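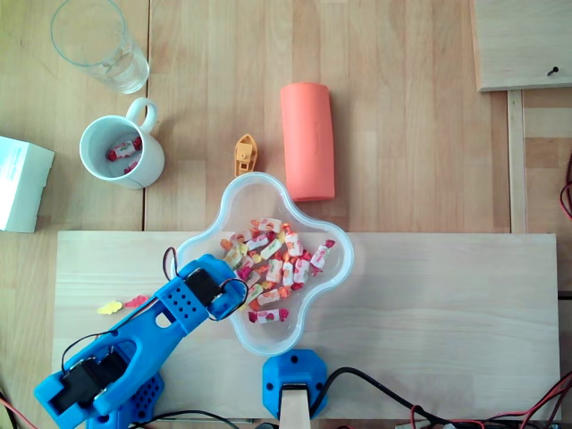 From: Elmarie Pillay
To: clurholm-house list
Date: 6 September 2024
Subject: Re: Small containers for the long table

Hello Fabian, hello all,

Replying to Fabian's questions in order, with his message quoted where it helps.

Fabian Bühler wrote:
> I went through the cupboard by the sink on Monday and we have far more
> lids than tubs. Before I order anything from Ekitz (they do a pack of
> 22, lids included) can somebody tell me what is in use on the long
> table and what could go? I would also like to know whether the clear
> flower-shaped bowl belongs to the kitchen or to the table. Remo wants
> it for olives.

The bowl belongs to the table as far as I'm concerned. It came with a box of biscuits two winters ago and has never been in the kitchen cupboard. It is plastic and has been used for screws, so I would not put olives in it. Remo can have one of the glass dishes from the top shelf.

As for what else is out, there is a drinking glass and a white mug. The mug has wrapped sweets in it, red and white ones. I would like mugs to go back to the kitchen at the end of the day, sweets or no sweets, as we were short again at the last meeting. The little yellow-orange boat and the orange foam cylinder can go in the toy drawer, left-hand side. Edeltraud's grandchildren know where to look for them.

> Second thing, the white tub. I thought we had agreed to throw these
> out once they were empty?

We agreed that for the round ones with cracked lids. The Haribo tub is a good size and the wavy side makes it easy to hold with one hand, so I'd keep it. I have written "TABLE" on a strip of tape for it and will stick that on the lid when I find the lid. If you have it in your cupboard pile, please put it aside for me.
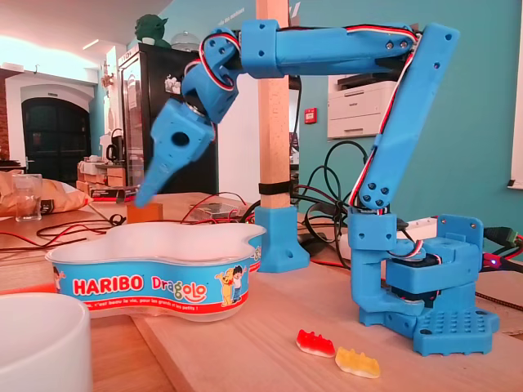
The Haribo tub on the long table, Dragolo label to the front.

> Third, does anyone mind if I move the pale boards? They take up half
> the table and I never know if I am allowed to put things on them.

You are allowed to put things on them. Please don't move the one lying along the front until Ridwan has been in – he measured from it for the new shelf and would have to start again. He said 15 minutes would be enough, some time next week. After that I have no objection to it going behind the door.

On the order, I would hold off. Bensaid sells single tubs with lids, 60 cents each, and I think a handful would do us. If people still want the pack of 22 after that, we can talk about it in the kitchen.

One more thing that Fabian didn't ask. The white cardboard box at the end of the table has been lying there for a while. If it is yours, please take it home or write your name on it. I'll flatten it for the paper collection otherwise.

Regards
Elmarie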